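The Hands Come First

I spent most of March in a second-floor office at Prornau, watching software try to understand a bedroom. I'd signed up for a story about robots that tidy up, and I pictured a lot of metal and a lot of whirring. What I got was a long desk, two monitors, a kettle that takes forever, and a timeline with colored bars on it. I loved it more than I expected to!

Prornau makes Kuvum, the layer of software that sits between what a household robot sees and what it decides to do next. It doesn't build arms or wheels. Other people do that, and then they come to Prornau when the arm is beautiful and has no idea what a bedsheet is.

The piece I was there to see is the hand tracker. Kuvum learns a lot of its moves from head-height video of rooms and hands, and before any of that video is useful, something has to work out where every finger joint is in every image. The tracker fits a little skeleton of 18 points to each hand and then guesses how far away it is. On the monitor it looks like somebody drew a constellation over a pair of gloves. When it's right, you stop noticing it. When it's wrong, a thumb shoots off toward the ceiling and everyone at the desk groans.

Curled fingers are the worst, I learned. A flat open hand is easy, but start bending those fingers in toward the palm and the tips begin hiding behind the knuckles, and the tracker has to fill in what it can't see. The old version filled in badly. It would decide a fist was happening a good while before one was, and the planner downstream would cheerfully close a gripper on nothing.

I got to sit in while the team argued over image 1657 in a set they'd been fighting with since lunch.
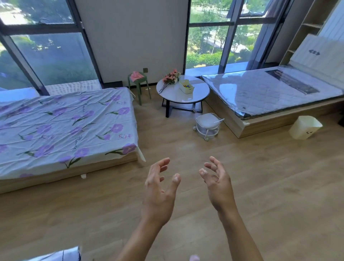
Both hands open over the floor, fingers curled, with the printed sheet to the left and the plastic-wrapped mattress to the right.

What does a piece of software make of that? Two things at once, it seems. The first is the pose, and the new tracker did pretty well on it, thumbs included. The second is the guess about what comes next, and this is where the arguing started. Hands held like that, palms facing each other, look like they're about to take hold of something. But what? Kuvum puts out a ranked list of candidates with a score beside each one, and on the first pass it had put the rolling stool at the top.

One engineer thought that was perfectly reasonable. It's a stool, it's got a cushioned seat, it's right there in the middle of the room. Another was sure the model was just being lazy and picking the thing closest to the center. (They had a whole tally going on this. Out of 309 wrong guesses they'd gone through by hand, a very big share had landed on whatever was nearest the middle, and somebody had written MIDDLE AGAIN on a sticky note and put it on the monitor.)

I asked why they didn't just tell it to stop doing that. Everyone was very kind about the question. You can turn down the weight on the middle, but then it starts falling in love with edges, and you get a robot with strong feelings about curtains.

Their fix, which they'd been testing all month, is to make the software hold off. The planner used to take the top guess and run with it. Now it has to wait until the top guess is well clear of the second one, and if it isn't, it keeps looking. In practice that means a pause. I timed my own patience against it during the simulator runs and I'd say it feels like waiting for somebody to remember your name. A little awkward, but fine.

The mattress was its own problem. Shiny things are hard on depth estimates, and clear plastic film that reflects the light is about as mean as it gets. In the depth view, where close things are orange and far things are blue, the top of that bed came out in patches, like somebody had spilled a bag of candy on it. The patterned sheet on the other bed came out nice and smooth, wrinkles and all. Busy prints are a gift, I was told, because the software has so much to hang on to. I've thought about my plain gray duvet differently ever since.

For the patches they use Baert, an in-house tool that marks any surface it doesn't trust and tells the planner to stay off it until there's a better view. It isn't fancy. It's mostly a very stubborn set of rules, and it was written over one long winter by people who were tired of seeing simulated arms sink into simulated mirrors.

Then there's Solgate, the replay viewer, which is the thing I'd have taken home if they'd let me. You load a set, drag the slider, and every layer moves together: the skeleton, the depth colors, the ranked list shuffling up and down in the corner. Each night it runs 1000 short replays against the newest build, and in the morning there's a page of red and green squares waiting. I started showing up early just to see the page. Red squares came with coffee and sighing.

On my last afternoon they ran image 1657 again with the new waiting rule switched on. The stool was still first on the list, only just, and the planner held where it was and asked for more video. The sticky note stayed on the monitor, and somebody went to fill the kettle.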